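5/31/19

Got the green cloth down on the table before tea, with the toy cakes in the grey bowl and the wicker basket behind.

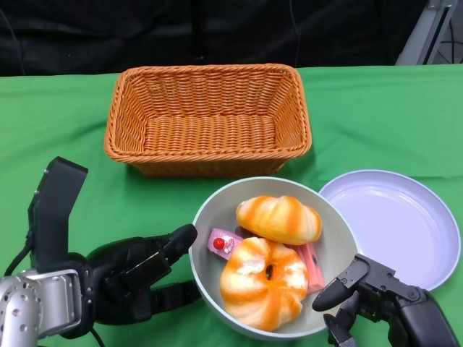 How long do I have before the play shop has to be ready? Two weeks, if Anahera Lowther keeps to the date she gave me, and she usually does.

The cloth wants ironing. I did one side last night and gave up because the board squeaks and Taras was on the phone. He says creases won't matter once there are children leaning on it. I'll do it again anyway, on the morning.

I like the toy croissant best. The doughnut is nearly the same colour, orange with pale streaks, so the two run together a bit when they're piled up. The pink slice with the cherry on it stands out better and so does the pink wafer. I may move everything into the basket and leave the bowl for paper money – Anahera wants the little ones to practise paying. She has printed 300 notes already and I have to cut them up.

Rang Bitisholm about more plates like the round one. They have 5 left and will put them by for me until Monday. The woman asked if they were for a café. I said sort of.

Still to do: price labels, aprons, something to use as a till. Taras Chornovol has an old calculator with big buttons that might serve. The last play shop was in November and we used a shoebox, and the lid tore on the first morning.

Rain after supper. Cut notes until ten and did one sheet wrong – the blades on these scissors are going. Must ask Taras to sharpen them.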